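Il faut filmer les soignants de campagne

Je suis sorti de la projection de Ponico avec une envie folle d'en parler à tout le monde ! Danica Urban y suit pendant un hiver deux infirmières et une sage-femme dans une vallée où il reste un seul cabinet, et c'est le plus beau film sur la santé que j'aie vu depuis longtemps.
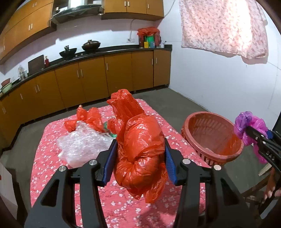
Le cinéma documentaire sait prendre son temps, et la médecine rurale en a besoin : jusqu'à 60 kilomètres entre deux visites, des cuisines où l'on refait un pansement en parlant des enfants. Une nappe rose-rouge à petites fleurs blanches, un sac en plastique froissé posé dessus, et me voilà déjà chez quelqu'un. Aucun rapport ministériel ne m'a jamais fait cet effet.

Alors montrons ces films dans les facultés, dans les mairies, partout ! La salle comptait 197 places, et j'en voudrais dix comme elle.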